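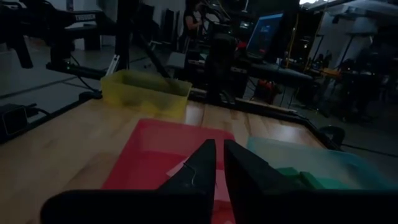
Rajitha Kumarasinghe wrote to us in August that she had stopped asking her children to tidy up and started asking them to put the green things with the green things, and that the blocks now get picked up before supper. We have had a lot of letters like hers, and most of what we make started with one of them.

Brundo makes sorting sets for schools and homes. A set is a few open bins in see-through colored plastic and a bag of blocks to go in them. Red, yellow and teal are the colors we have made the longest. The plastic is clear enough that a child can tell from the side whether a bin has anything in it, and the tops are open, with no lids to lose.

Where we are

We work on the ground floor of the old Fadel building, which went up in 1898 as a seed warehouse. The floors slope a little, so the packing tables have shims under the legs. Orders are packed in the front room and molds are kept in the back. The stairs are steep - if you are picking up a large order, use the side door on the alley and ring twice.

How we got started

Zeeshan Shaikh taught kindergarten for 6 years and kept his classroom blocks in whatever boxes the school had left over. The boxes were cardboard and brown, and everything ended up in the nearest one. He bought some colored bins from a restaurant supplier, cut them down and sanded the edges in his garage. Other teachers in the building asked for them. The first molded bins came later and were too brittle in cold weather, so we changed the plastic and replaced the ones we had sold.

What we sell now

The Etow set is the small one, meant for a kitchen table. The Sheikh set is the classroom size and comes with 5 bins. Single bins and replacement blocks can be ordered for either set. We ship 3000 sets a year, mostly to public schools and libraries.

Bins should be washed by hand in warm water. Cracked bins can be mailed back to us for recycling, with or without the blocks.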